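Collecting Household Grasping Examples with a Hand-Held Gripper
Final report, project course in applied machine learning
May 27, 2023

1. Background

Our group was given the task of building a small set of demonstrations for a policy that handles soft things at home. The course already had a set of rigid objects from an earlier term, mostly cups, boxes and bottles, and the policy trained on it did badly as soon as the object could bend. We wanted to know how much of that came from the examples and how much from the model. We did not change the model at all.

The work was split between two sites, which we call Islow and Losta after the apartment blocks. Brustura is the name of our dataset, and Strebel is the script we wrote to sort and check the recordings. The names stuck early and are used in the folder structure, so we keep them here.

2. Method

One person holds the gripper, does the task at normal speed and puts the object back or leaves it for the next take. The camera on the gripper records the whole time. We cut the recordings into takes afterward. At first we tried to start and stop the camera for every take, but the operators forgot to stop it, and several early files were useless for that reason.

A take was kept if it met these conditions:

- the fingers are in view from start to finish
- the object is in view before the first contact
- the operator does not use a bare hand on the object
- the tracking is not lost for more than 2 seconds

Strebel checks the last condition by itself. The others were checked by eye. Two of us looked at every take, and if we disagreed, it was dropped.

The tasks fell into three groups: picking up a soft object, folding a garment, and moving a garment from one surface to another. Each operator got a one-page sheet with the task written in a single sentence. We left out any instruction on where to grasp. In the rigid set the grasp point had been fixed, and we think this is part of why the old policy kept going for the middle of everything.

3. Results

We recorded 131 takes and kept 100. Most of the dropped takes were folding takes, and the usual fault was lost tracking. This happened when the camera was so close to the cloth that the view had no fixed points in it. Plain white bedding was the worst. Patterned sheets gave the tracker something to hold on to, and after the first session at Losta we asked for them wherever there was a choice.

Picking up was the easiest task to record and the hardest to label. With a cup there is a clear moment when the fingers close on it. With something soft, the surface gives way first, and our labels for "contact" and "grasp" were often several frames apart between the two checkers. In the end we merged them into one label.

Folding takes ran much longer than the others. We had planned to balance the three groups by number of takes, but balancing by length would have been better — the training script samples by frame, so folding is over-represented in every batch.

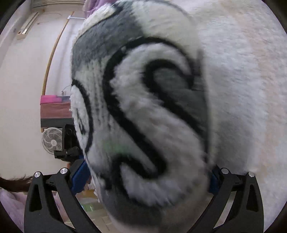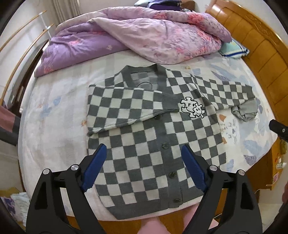
4. Discussion

Variety inside one home matters more than we assumed when we wrote the proposal. We had planned to bring the same few objects to both sites so that the results could be compared. After a week we gave this up and let the operators use what was in the rooms. Long fur, like that on the gray and white plush, hides the exact spot where a finger meets the object, and a knit cardigan with one sleeve folded in and the other still out has a very different outline from the same cardigan laid flat with both arms open. A set built only from our own T-shirts would have held neither case. The cost is that no object appears often enough for us to say anything about it alone.

We also underestimated the fingers. The blue parts of the gripper are easy to find against most cloth, and we used them to check by script whether the fingers were in view. On blue towels the check failed, and those takes had to be looked at again by hand.

5. Remaining work

The policy has been trained once on the kept takes and has not been tested on hardware. The lab arm is booked until August. Before then we want to redo the contact labels for the picking group, with one checker instead of two, and resample the batches by task. The dropped takes are still on the drive and should not be deleted, as some of them may be usable if the tracker is updated. 3 of them have good footage and only fail on the tracking limit.

Related reports
Strebel: notes on sorting long recordings into takes
Rigid objects, first term: what the cup set can and cannot do
Tracking loss on plain fabric
Islow site setup and checklist
Brustura folder structure and label list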